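6 min read

When the grip slipped: Pacita Manalastas on a fault that took most of February to find

Pacita Manalastas runs the test bench at Sterent, where a pair of robot arms spend the working day moving crockery between a worktop and a rack. The plates go in, the plates come out, and every attempt is logged. It is repetitive work, and she says that is why the fault was found at all.

The first report was written on 28th December by a technician covering the holiday shift. It said that the right arm had let go of a plate early. No one was near it and the plate didn't break, so the entry was marked as minor and closed.

"I would have closed it too," Manalastas says. "One dropped plate in a week is normal. You assume the grip was poor, you look at the next one, and the next one is fine."

The next one was fine. So were the ones after it, until the second week of January, when the same arm let go twice in a morning. Both times it was carrying more than one plate. By the end of that month the log held 156 early releases, and the team had stopped calling them drops.

"A drop is when the plate slides out. You can see it in the finger positions, because the gap closes up as the plate goes. These were different. The fingers opened. Something had told them to open."
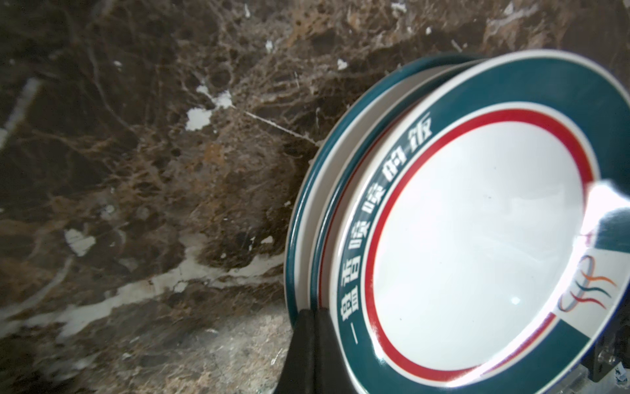 She puts a lot of the delay down to where they looked first. Plates are glazed, and a glazed rim against a smooth finger gives you very little to hold on to. Everyone on the bench had a story about a slippery plate. So they changed the finger pads, then changed them again for a softer set, and raised the gripping force a little each time.

"It got worse," she says. "That should have told us straight away, and it didn't. If the trouble is grip, more force should help. We had more force and more releases, and we spent nine days arguing about rubber."

The force limit was the part that mattered. The grippers are driven by a small controller made by Condoleo, and the controller has a protective stop built in. If the motor current goes above a set level for long enough, the controller decides the fingers are jammed and opens them. It is a sensible feature. If a finger is caught on something, or on someone, you want it to let go.

What the team hadn't understood was how the controller did its timing. It did not start a fresh count each time the current went high. It kept a running total and cleared it only when the gripper was fully opened on command. A long job with several short squeezes could add up to the limit, even though no single squeeze came near it.

"So an arm that picks up one plate and puts it down never sees the problem," Manalastas says. "An arm that picks up a stack, settles it, shifts it and squeezes again, that arm is building up a total. Then it gets to the top and opens, and it does it with the plates in the air."

The worst release came in the first days of February. The arm had lifted three plates clear of the rack and was swinging them back across the worktop when the fingers opened. One plate hit the edge of the stone and broke. A piece went through the gap at the front of the enclosure and landed on the floor, a short way from where a colleague had been standing to read the display.

She stopped work on the bench that afternoon. 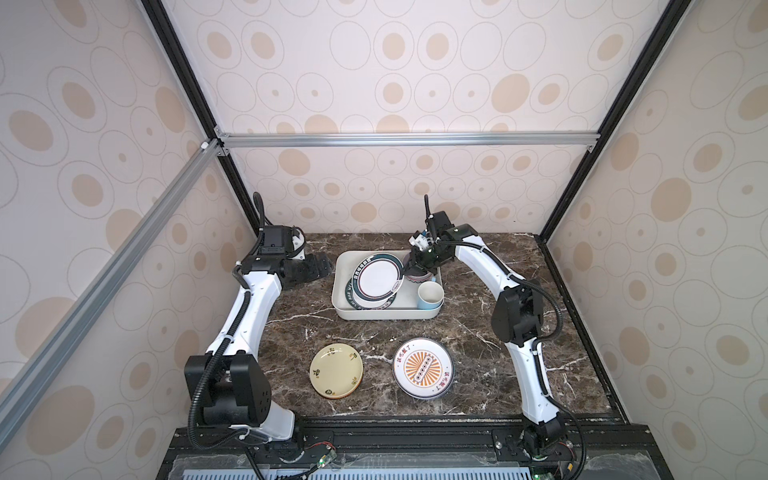
"People ask whether we should have stopped sooner, and I think yes. We had a lot of entries by then. But each one was closed as minor, and when you add up minor things on a form the form still says minor."

With the bench stopped, they went through the recordings by hand. Manalastas and one engineer took 410 runs and wrote down, for each, how long the current had been above the line since the gripper was last fully open. It was done on a spreadsheet, over four days, and she describes it as dull.

The pattern was plain once it was sorted. Below 65 seconds in total there were no early releases. Above that there was hardly a run without one. The number didn't appear in any setting they could see. When she rang Condoleo, the engineer there knew it at once. It was a default, and it was in an appendix.

"He was very decent about it. He said other people had asked. I said in that case it could move out of the appendix."

Was it a fault in the controller, then, or in how it was used? She takes a while over that one.

"Both, I suppose. The controller did what its makers meant it to do. We were using it for long holds and they had designed it for short ones. But opening is only the safe choice if there's nothing in the hand. Over a hard worktop, with ceramic in it, the safe choice is to hold still and shout for somebody."

The repair itself was small. The running total is now cleared whenever the current falls back to its resting level, and the limit for a single squeeze has been shortened, so a real jam is caught faster than before. If the limit is reached while the arm is off the surface, the arm stops where it is and keeps its grip, and a light comes on. A person then decides. There is also a release handle outside the enclosure for the case that worries her more, which is a hand caught in the fingers.

Cieślak, the workshop that builds the enclosures, closed the gap at the front. The display was moved to the side wall, well away from the arms. And the force went back down to where it had been in December, with the original pads.

The reporting form took longer to change than any of it. Sterent keeps its logs in Flurnari, and until this spring an entry could be closed by the person who opened it. Now an unexpected opening of the gripper can't be marked as minor at all, whether or not anything is broken, and it stays open until someone else has read it.

"There was some grumbling," she says. "It makes more work. There are days when you get two or three of these for silly reasons, a loose connector or someone pressing the wrong key, and each one needs a second pair of eyes. I do understand the grumbling."

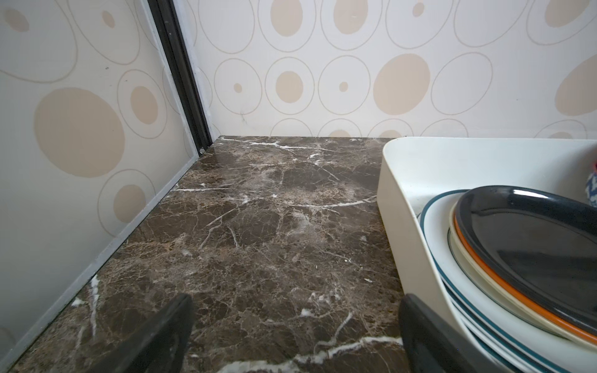
What she would check first next time

Asked what she would tell another team running the same sort of gripper, Manalastas gives a short answer and then a longer one. The short answer is to read the appendix.

The longer one is about stacks. Most benches start with single items and add stacks later, when the single items are going well, and the safety checks tend to be done at the start. Hers were. They were all signed off with one plate in the fingers, empty rack, short moves. No one went back and repeated them when the job changed — it was the same arm and the same plates, and it didn't feel like a new task.

"It was a new task," she says. "The hold was longer and there was more to fall. I'd do the whole list again now, from the top, any time the load changes."

The bench has been running again since the end of February. There has been one early release in that time, which was traced to a damaged cable, and the cable has been replaced.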